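Category: Church Council › Minutes and Reports

Search minutes Go

SERNESURA COMMUNITY CHURCH
Minutes of the Regular Meeting of the Church Council, 05/04/2026

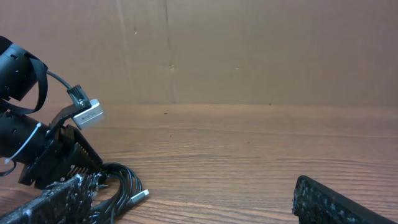

Wooden tabletop with a black cable and a white zip tie

1. Call to order
The moderator called the meeting to order in the lower hall following the second service. A quorum was present. The meeting was opened with prayer and a reading from Ephesians 4.

2. Minutes of the previous meeting
The minutes were approved with one correction. Under Item 5, "membership list" should read "mailing list."

3. Proposed revision to the Statement of Faith
The council resumed discussion of the article on baptism. The present wording requires baptism by immersion for full membership. The proposed wording would admit persons baptized as infants in another Christian church, upon a personal profession of faith before the elders.

The study group reported that it had met six times and had received 26 written responses from members. A majority favored the revision. Several respondents asked that the church's own practice remain believer's baptism by immersion, and the study group confirmed that the draft does not alter this.

Concern was expressed that the term "profession of faith" is not defined. One elder stated that he could not support the revision in any form and asked that his objection be recorded – it is so recorded. Another member of the council asked whether persons admitted under the new article would be eligible to serve as elders. The draft is silent on this point.

MOTION: To return the draft to the study group for clarification of the two points above, with a final text to be presented to the congregation in November. Seconded. Carried, one opposed.

4. Relations with sister congregations
A letter was received from the Deltel congregation asking whether a change to the article would affect the shared communion agreement. The clerk was directed to reply that no change has been adopted and to enclose the current draft.

The Grecu Fellowship has invited the council to send two observers to its spring conference on church discipline. The invitation was accepted. Observers will pay their own travel costs.

5. Financial report
General fund receipts for the month were below budget. The benevolence fund stands at $2,076. The council approved a payment of $208 from that fund for a family's heating bill, details being held by the deacons in confidence.

6. Christian education
The adult class will complete its study of Galatians and begin the Tekosov catechism, subject to review by the elders. Two council members asked to see the section on the sacraments before copies are ordered. Teachers are still needed for the middle grades.

7. Other business
The question of reading the Apostles' Creed in the evening service was raised – no action was taken. It was agreed that the hymnals in the balcony are to be repaired before any are replaced.

8. Adjournment
There being no further business, the meeting was closed with prayer. The next regular meeting will be called by the moderator with the usual notice.

Respectfully submitted,
Clerk of the Council

Contact the church office | © Sernesura Community Church | Back to top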